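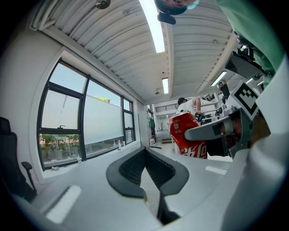
Frequently Asked Questions – Cuvcombe Robotics Club, Gripper Project

What is the gripper project?
It's our biggest student project of the year, and we love it! Students use hand-held grippers to show everyday tasks by hand: picking up a soda can, setting it down, moving it to a new spot. The recordings go into training a policy for our bench arm, which then gets to try the same job by itself.

Do I need to know how to code?
Nope. New members start on the hand-held grippers, and you can get good at those in one afternoon. If you want to try Python later, there's a beginner group before the main meeting and you're welcome to sit in for as long as you like.

When and where do you meet?
Thursday at 4:30 in the McKinnon building, upstairs workshop. Come in by the side door, the front one locks at 4. We finish at 6:30, though people who are mid-session usually stay to wrap up their set.

Who can join?
Any student in grades 8 through 12. We have room for 32 members this year. If we're full, email the club address and we'll put you on the list – spots do open up, especially after fall sports tryouts.

What are the black and white squares on the grippers for?
Those are fiducial markers. The software finds the pattern in the video and works out how the jaws are moving. Please don't put your thumb over one or pick at the corners! A creased marker can spoil a whole session.

Why do you practice with soda cans?
They're great teachers. A can is shiny, it's round, and a full one handles very differently from an empty one. Last season the team recorded 67 can pickups before moving on to mugs, and you could really see everyone's grip get smoother along the way.

What is the Kurkano Challenge?
Our spring competition, held in March. Teams of 3 get a table of objects they haven't seen before and have to teach their arm to sort them. It's loud, it's long and it's the best Saturday of the year. You don't have to compete to be in the club.

Is Basen a robot?
Basen is our sorting program, written by last year's seniors. It's a bit messy inside and we're still cleaning it up. If you like reading other people's code, come say hi.

What should I bring?
Closed-toe shoes, a water bottle and a signed permission form. Long sleeves are fine on the hand-held grippers, but roll them up before you work near the bench arm. Got something fun to pick up? Bring that too – no glass, please.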